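Why I Stopped Arguing About Fingers

I have spent a good part of my working life comparing grippers, and for most of it I judged them the way everybody does, which is to say by the fingers. Soft pads against hard pads, ridges against smooth rubber, and on and on until the coffee ran out. We had a whole shelf of them at Vunard, and I could bore you for an hour on any one.

I've come around to a different view this year, and I'd like to make the case for it, even if it takes me a little while to get there. I think the part of a hand-held gripper that deserves our fuss is the body – the shell, the weight, where the camera sits, how a wrist feels after 40 grasps in a row. A finger can be swapped before lunch. A badly balanced body stays badly balanced, and the person holding it quietly starts moving in odd ways to make up for it. Then those odd ways end up in your recordings, and some poor arm has to learn them!

So when we try out a new one now, I ask people to hold it the way they would on a normal working day, bent over, reaching, looking down at what they're doing, with all the other gear on as well.
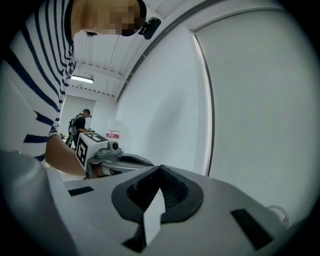
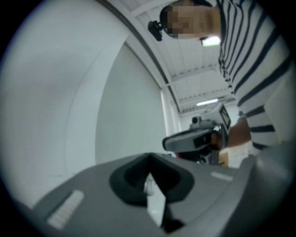
Ingvar Ladefoged thinks I have gone soft in the head over this, and he wrote me a long and very kind letter saying so. Comfort, in his opinion, is a thing people get used to within a week, while a finger that slips will go on slipping forever, and he would take an ugly, heavy tool with a good grip over a pleasant one every time. He added that the Clotard trial, which I am so fond of quoting, only had 464 grasps in it and proves very little either way.

Well, he's right about the Clotard trial, and I'll stop quoting it. On the rest I'm staying put. Yes, people get used to things, but getting used to a tool means changing how you move, and how people move is the very thing we're trying to record. I would much rather spend 60 dollars more on a lighter shell and make do with ordinary pads for a season.

If you're choosing between two models this September, borrow both and keep each one in your hand for a full afternoon before you even look at the fingers. And if you end up agreeing with Ingvar, write and tell me, he'll be delighted.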